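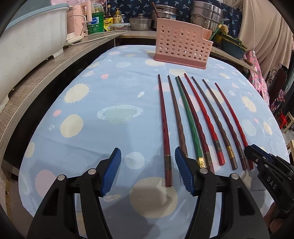
Last updated: 30 January 2021

News > Press Releases > Tableware

1 min read | 57 shares | 2 comments

Gatel Brings Its Banded Chopsticks to the Family Table

Gatel is delighted to announce that Jollance, its new collection of chopsticks for everyday family meals, is now available through the Cellby stores and by mail order.

We have been selling chopsticks for a good many years, and the thing customers write to us about most often is color. Families like everyone to have their own, and they like to find it quickly when supper is already on the table! So the collection runs from dark green and deep brown through maroon to a bright lacquered red, most with a decorative metallic-looking band near the thicker end, and a few with a twisted shaft that we have grown very fond of here in the office. They look just as much at home on a children's cloth covered in cartoon planets-and-stars fun as they do on your best linen.

The first run is 800 sets, and almost 40 shops will carry them. A second run is planned for July.

Retailers may request samples from the Gatel trade desk, quoting reference 2782.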